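Tags: dining tables, wood care, finishes | Home & Furniture Help | 3628 views

Pale wooden table gone dull and washed out, do I oil it or leave it alone?

posted by ternness_attic

Okay, table people, I need talking down from doing something dumb on Thursday night with a rag and a can of whatever the hardware store hands me.

We bought a secondhand dining table in September (paid 105 for it, plus a pizza for my brother-in-law's truck) and I love it, I really do. It's very pale, sort of cream, with a long straight grain and a few of those arched bits where the grain goes up and over like a hill. The seller told me it was a Krawczyk, but there's no label underneath, so who knows. He also said it had "a natural finish" and then got in his car.

My trouble is that the top looks so flat. No shine at all. My mother's table has this deep warm glow, and next to hers mine looks like it's been left out in the sun. I've been wiping it with a damp cloth and a drop of dish soap and drying it after. No sticky spots, no rings yet, although we have a kid who thinks coasters are frisbees, so it's coming.

So do I oil it? Wax it? I was looking at a tub of Fesurier paste wax, but the lid says "for finished and unfinished wood" and that seems like a lot of promises for one tub. And if I oil it, does it go yellow? I really don't want yellow. The pale color is the whole reason I bought it!

grumblebench

Oil it. Bare wood wants oil. I did mine with mineral oil from the drugstore and it looks great, took me 20 minutes.

second_coat_sue

Please don't oil it yet! You have to find out what's on there first, and it's easy. Put a few drops of water somewhere nobody eats, like close to a corner, and go make a cup of coffee. If the drops are still sitting up in little beads when you come back, you've got a sealed top (probably a matte lacquer or one of the water-based clear coats, those stay nice and pale) and oil will just smear around on it and pick up crumbs. If the drops have sunk in and left a darker patch, the wood is bare or has an old oil on it that's worn out. The patch should fade as it dries, so don't panic.

Then do the same underneath the top, where there's often no finish at all, so you know what bare looks like on your table.

About the yellow: yes, most oils will warm it up. Linseed is the worst for it and it keeps going for years. What you see when the wood is damp from your cloth is pretty close to what you'd get on day one with a clear oil, so if you don't like it wet you won't like it oiled. There are hardwax oils with a bit of white in them that keep the raw look. I used the Treltska one on a pale desk and I'm happy with it, though it cost me 56 and I still have most of the can. Try it on the underside first and leave it a week.

And grumblebench, mineral oil is fine on a cutting board, but it never really hardens. On a dining table you'll be feeling it on your sleeves.
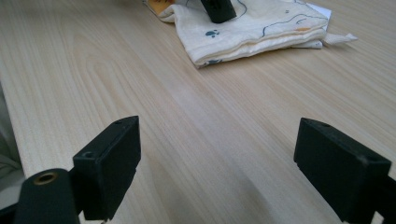 Category: Matte and natural looks

paleoakpat

I'm going to stick up for leaving it dull. Mine is about that color, with the fine streaky lines and the arches, and in soft light there's hardly any shine on a top like that. I spent a whole winter trying to "fix" mine with wax. All I got was shiny islands where I'd rubbed harder, and then every plate left a mark in it, and I had to take the whole mess off again with mineral spirits and a lot of old T-shirts (windows open, please).

Your mom's table is likely a darker wood with a glossier coat on it. You can't get there from here without sanding and staining, and then you've lost your cream color.

So do the water test like Sue says. If it beads, keep on with your soap and damp cloth, go along the grain, dry it off, done. If it soaks in, get something on it before the frisbee kid finds the grape juice. Two thin coats, wipe off everything extra, and don't put a tablecloth on it until it's had a good long time to cure. I rushed that part and the weave of the cloth is still printed in one end of mine.

Related on this site
Water ring on a matte table, is it too late?
Getting old paste wax out of the grain
Crayon on unfinished pine (292 replies)
Does white hardwax oil look chalky?
Felt pads that stay stuck

Contact us | House rules | Copyright Home & Furniture Help | Back to top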